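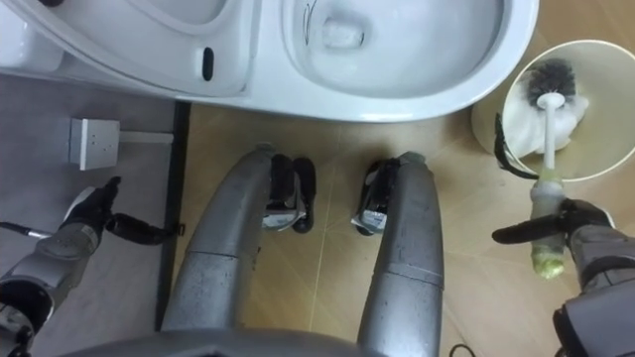
Toilet and brush holder

Hum through the PA as soon as I plug in the laptop
Posted in: Live sound > Small venues

Glória Peixoto
Lakcombe

I run the sound for a monthly quiz and music night in Lakcombe, in the sense that I own the mixer and once admitted it. The mixer is a small Falcão with 8 channels, going out to a pair of powered Grikgate speakers on stands. Vocal mics are clean. The guitar is clean, or as clean as our guitarist gets.

The moment I connect my laptop for the interval music there's a low steady hum, loud enough that people look at me. It goes from the headphone socket on the laptop into channels 7 and 8 with a cheap minijack to twin jack lead. Turning those two channels down gets rid of most of it.

Things I've done so far: a different lead (same hum, newer lead), moved the mixer away from the lighting dimmer, swapped the speakers left to right. Pulling the charger out of the laptop stops it dead, and the battery then lasts for 3 songs and a warning message.

A man at the Dorkstead folk club told me to put tape over the earth pin on the mixer plug. He also told me he'd been struck by a microphone in Hull, so I thought I'd ask elsewhere first. What should I buy, and can it be something small?

lowendtheory

Do not tape the earth pin. Do not cut it off, bend it, or buy one of those adaptors that leaves it out either. The earth is there so that when something goes wrong inside the mixer, the fault current goes down the wire and not through whoever is singing. I'd keep a polite distance from the man at the folk club, particularly when he's holding a plug.

What you've got is a ground loop, and you've already proved it by unplugging the charger. The laptop is earthed through its supply, the mixer is earthed through its own, and your lead joins the two together. You want to break the audio connection and leave the mains alone.

Get a stereo passive DI box with a ground lift switch. Laptop goes into the DI, then two ordinary XLR mic cables go from the DI to two mic inputs on the mixer. Press the lift switch in and the hum should go. You'll need the gain up a bit on those channels, as it comes out at mic level. Passive ones have a transformer in them and don't need a battery or phantom power.

If you haven't got two mic inputs spare, an inline isolating transformer with minijacks on both ends will do the same job and fits in a pocket. The very cheap ones lose some bass. For interval music under a room full of people arguing over the capital of Australia, you'll survive.

Also run the mixer, the laptop and the speakers from the same wall socket if the load allows and your leads will reach without becoming a trip hazard. It doesn't always cure it but it often makes it quieter.

Brian_on_Bass

just use your phone. no charger no hum. done this for 6 years

tapehiss

Agree with lowendtheory on the box. Cheaper things to try tonight: a small USB audio interface won't necessarily help, whatever the shop says, as the USB cable carries the ground along with everything else. Bluetooth receiver into the mixer does work, if its own power supply isn't another noisy one and you can live with somebody's phone pairing with it halfway through round 4.

One more thing. Before you blame everything on the loop, check whether it's a hum or a whine. Steady and low is the loop. If it's a thin buzzy noise that changes when you move the mouse or scroll, that's muck from the laptop's power supply. The transformer usually sorts that as well, but it's worth knowing which one you had when the next laptop turns up.

Glória Peixoto

Low and steady, and it has no interest in the mouse. I've ordered the stereo DI and will be using Brian's phone method until it comes, with the ringer off this time.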